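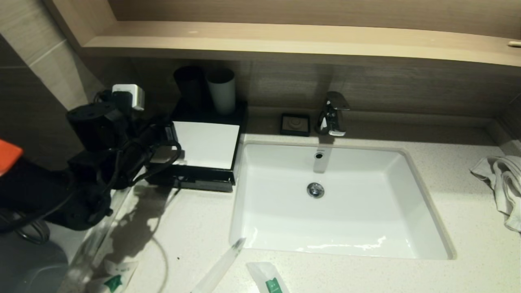 I rented for most of my adult life, and I have one opinion about it that gets me into arguments at dinner: the move-out inspection should be done by two people who have never met either side. Your landlord shouldn't do it, and neither should you, with your phone out and your heart pounding. Strangers with a form and a flashlight, please!

My last place in Utberg was a perfectly nice one-bedroom, and when I left they kept $236 of my deposit for "general condition." I wrote and asked what that meant. I got back a single line saying the general condition was not as expected. Expected by who? I'd lived there 8 years. I had opinions about the hinges. If the place was in some kind of general condition, I'd have thought I'd be the one to know. 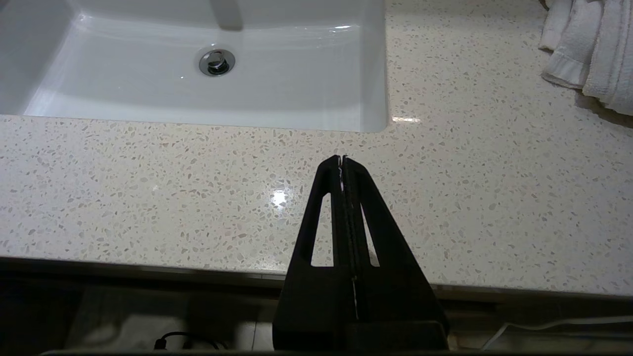

And look, I get that owners have been burned. My friend Makis Margaritis rents out the apartment over his shop, and he once had a tenant leave behind a freezer full of fish (he still can't talk about it). He isn't a greedy man. But he does the walkthrough himself, in a bad mood, on a day when he's also losing rent, and I don't think anyone alive could be fair under those circumstances. I couldn't. I'd be running my finger along the top of the door frames like somebody's mean aunt.

The trouble is with words like "clean" and "wear." We all think we know what they mean until there's money on the table. I say a wall is fine, you say it's scuffed, and we're both looking at the same wall. The person holding the deposit wins that one every time, because going to court over the price of a pair of boots takes more stubbornness than most of us have.

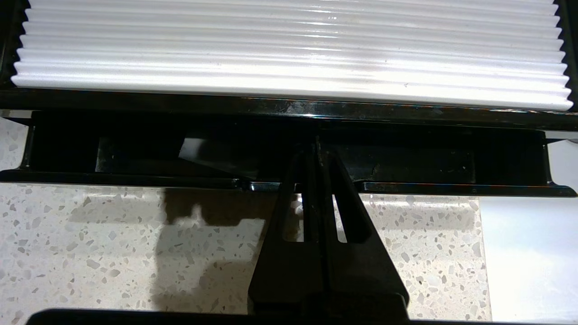
So who pays the two strangers? Both sides, half each, agreed on in the lease before anybody has a grudge. I'd have paid $52 happily to have somebody with no stake in it walk through my old place and write down what they saw. Even if they'd sided with the landlord, I think I'd have grumbled for a week and let it go - I'm still grumbling about the other version, as you may have noticed.

I'd want them there at move-in too, by the way. Half of these fights are over things that were already chipped or loose when the keys changed hands, and on the day you move in you're so busy finding your towels that you'd sign anything.
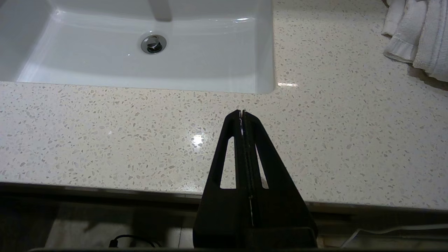 Antigoni Papadakis wrote to me after I first floated this and said I was being naive, that the strangers would end up working for whoever called them most often, and that would be the owners. She'd sooner see the deposit held somewhere neither side can touch without the other's signature.

She has a point, and I went back and forth on it for days. I'd take her version over what we have now. But a locked-up deposit still leaves two annoyed people disagreeing about a wall, and somebody has to go look at the wall. Draw the names at random if you're worried. I'd put mine in the hat, and I'd bring my own flashlight.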